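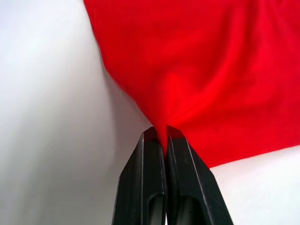 Vinh Hồ wants to know why a dishwasher takes two and a half hours to do what a person with a sponge does in twenty minutes, and whether the thing is broken. It came up before I had my coat off, so we may as well begin there.

The short version: the machine is slow on purpose. A person with a sponge has elbows. A dishwasher has warm water, detergent and time, and if you take away some of one you have to pay it back with the others. Modern machines use less water and heat it less, so they pay in time. You are asleep for most of it anyway.

Home Appliances in Use, Unit 4: Dishwashers
Notes to go with the October class

1. Where the water goes

Water comes in at the bottom, collects in the sump, gets heated, and is pumped up through the spray arms. The arms have no motor. They turn because the water leaves the jets at an angle, which means one tall spatula hanging through the rack can stop the whole business. Spin each arm by hand before you close the door. If it hits something, move the something.

The same water goes round and round during each stage, passing through the filter every time. Students tend to go quiet at this point and think about their filter.

2. The filter

Yes, you have one. It sits in the floor of the tub under the lower arm, and on most machines it lifts out after a quarter turn. Rinse it under the tap and use an old toothbrush on the mesh. Once a month is fine for a household that scrapes its plates. Put it back properly and check that it locks. A loose filter lets rice and glass chips through to the pump, and the pump will bring this up with you later.

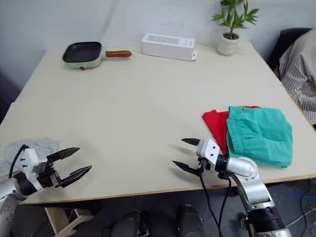

Some machines have a self-cleaning filter with a grinder, and you can hear the difference: they growl. Your manual will say which kind you own. If the manual has gone wherever manuals go, look up the model number, usually printed on the edge of the door.

3. Loading

Everyone in this class has been told they load it wrong by someone they love. A few rules will settle most arguments.

Dirty faces toward the spray. Plates on the lower rack generally face the middle.
Cups and bowls upside down and tilted, so the hollow bases drain.
Plastic on top, away from the heating element.
Forks and spoons mixed, so they don't nest. Sharp knives washed by hand.
Scrape, don't rinse. Enzymes in the detergent need something to work on.

Nattawut Kaewmanee has asked me to add wooden cutting boards to the hand wash list. Added, with sympathy.

4. Salt, rinse aid, detergent

Rinse aid helps water slide off in a sheet, so you get fewer spots. Dishwasher salt is only for machines with a built-in softener, and table salt is no substitute. Hand dish soap goes nowhere near the machine unless you want foam across the kitchen floor, an experiment I have run once, in Bemthorpe, at a rental I did not get the deposit back on.

5. Reading a spec sheet

For homework we compare two imaginary purchases. Machine A uses 454 gallons a year and Machine B uses 80 more. Work out the yearly difference in cost using the water rate on your own bill, then ask whether it would change your mind at the store. Show the arithmetic. Last term I received several answers reading "no" and nothing else.

Bring your filter question slips. The hose and drain diagrams are in Unit 5, along with what to do when there is standing water in the tub and guests at the door.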